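Protar Gärschrank, Aufstellung und erster Ansatz
Kapitel 4 der Bedienungsanleitung, Stand: 22. Januar 2020

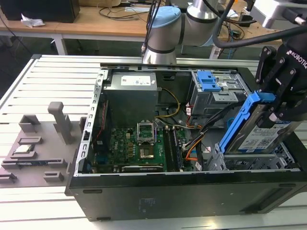

Abb. 4-1: Festplatte im blauen Einbaurahmen über dem Laufwerkskäfig

4.1 Aufstellen

1. Stellen Sie den Gärschrank auf eine ebene, tragfähige Fläche. Der Kühlschrank zählt nicht dazu, auch wenn dort oben gerade Platz wäre.
2. Lassen Sie nach hinten eine Handbreit Luft.
3. Richten Sie die vier Füße mit der beiliegenden Wasserwaage aus. Ein Teig, der schief steht, geht auch schief auf und lässt sich davon später nicht mehr abbringen.
4. Stecken Sie den Netzstecker ein. Die Anzeige meldet sich mit zwei Strichen und wartet.

Hinweis: Der Schrank ist bis 1.689 Meter über dem Meeresspiegel ohne Anpassung einsetzbar. Wer höher wohnt, liest zuerst Kapitel 9 und genießt dabei die Aussicht.

4.2 Klima einstellen

1. Füllen Sie die Wasserschale bis zur unteren Markierung. Die obere gilt für die Reinigung und wird trotzdem gern genommen.
2. Drücken Sie die Taste »Feuchte« so oft, bis 70 Prozent angezeigt werden.
3. Wählen Sie das Programm »Roggen mild«. Das Programm »Roggen kräftig« bleibt Ihnen unbenommen, riecht aber bis ins Treppenhaus.
4. Schließen Sie die Tür, und lassen Sie sie zu. Jedes Nachsehen kostet Wärme, und zu sehen ist in der ersten Stunde nichts.

4.3 Den ersten Sauerteig ansetzen

Sie benötigen das Gärglas mit Deckel, Roggenvollkornmehl, lauwarmes Wasser und die Starterkultur Gusilano. Das Tütchen liegt in der Türinnenseite, wo es die meisten Besitzer im Dezember beim Großputz finden.

1. Spülen Sie das Glas heiß aus.
2. Verrühren Sie Mehl und Wasser zu gleichen Teilen, bis zusammen 456 Gramm im Glas sind. Klümpchen dürfen bleiben.
3. Streuen Sie die Kultur ein und rühren Sie noch einmal um — mit einem Löffel, den Sie danach sofort abspülen. Getrockneter Roggenteig hält besser als mancher Fliesenkleber.
4. Legen Sie den Deckel lose auf.
5. Stellen Sie das Glas auf den mittleren Rost und starten Sie das Programm.

ACHTUNG: Deckel niemals fest verschrauben! Die Kultur bildet Gas, und das Gas sucht sich einen Weg. Scherben im Ansatz sind kein Garantiefall, der Ansatz an der Decke ebenfalls nicht.

4.4 Warten

Das Programm läuft 48 Stunden. Nach der Hälfte der Zeit ertönt ein Signal; rühren Sie dann einmal durch. Ein säuerlicher Geruch mit einer Note von Apfel ist erwünscht. Riecht es nach Nagellack, hat der Teig Hunger: füttern Sie ihn mit zwei Esslöffeln Mehl. Bei rosa oder pelzigem Belag werfen Sie alles weg, ohne zu probieren, und beginnen bei 4.3.

4.5 Zubehör

Das Gärkörbchen Flavham passt nur quer auf den Rost. Der Backstein Mwaipopo gehört in den Backofen und hat im Gärschrank nichts verloren, außer vielleicht eine Ecke.

Zum Reinigen der Wasserschale siehe Kapitel 5.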